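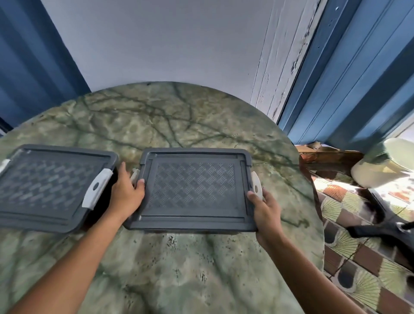
Sternton storage scheme promises tidier shelves, but at what cost?

12 July 2026

A plan to have corner shops in Sternton swap cardboard cartons for lidded plastic bins is being sold as a cure for clutter. It is hard to see what the fuss is about.

Kernov, the supplier, has signed up 20 shops since November and says 282 bins have gone out. Each has a lid that clips down, so they can be stacked. The company says this will cut waste and save time in the back room. It has not said how much of either, and a request for figures got a brochure in return.

"A carton comes free with the goods," said Berkay Yaman, who runs a small grocery on Gavalas Street and has been trying out the bins. "This I have to pay for, and then I have to wash it."

Yaman is keeping his for now. Small wrapped packs stay in neat stacks, he said, and he can see what is running low. He was less kind about the clips, and nearly two months in he often leaves them undone.
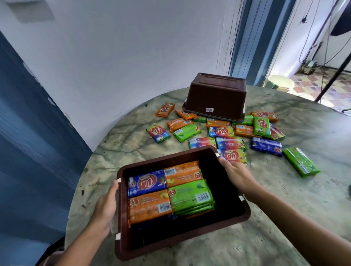
Wrapped packs, one marked "KUAT," stacked in a bin held over a marbled table.

Then there is the matter of returns. Kernov says worn bins can be handed in at its Butel depot, but the depot is open two mornings a week and shops must bring them in themselves. Most owners on Gavalas Street have no van.

The town council, which gave the scheme its backing in the spring, has not said whether anyone will check the results. Shops have until the end of November to join at the current price.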